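4.3 Registro de demostraciones con dos pinzas manuales

1. Encienda ambas pinzas Nisari y espere a que el programa Uvura confirme la sincronización.
2. Coloque los cubiertos sobre la mesa, separados de la bandeja.
3. Inicie la grabación y tome un solo utensilio por vez.
4. Deposítelo en la bandeja y detenga la grabación. Cada episodio dura unos 20 segundos.

Nota: el método requiere 700 episodios válidos por tarea antes del entrenamiento.

Precaución: no fuerce las mordazas una vez cerradas.

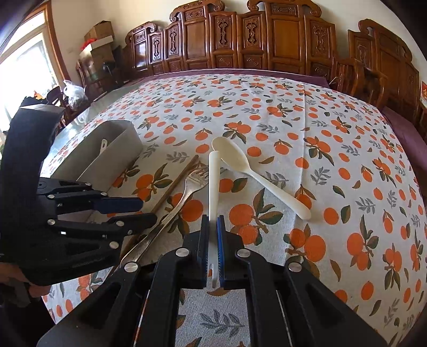 ¿Se pueden mezclar episodios de distintas mesas en un mismo conjunto?
Conviene hacerlo, siempre que cada mesa se registre con su propio código de entorno.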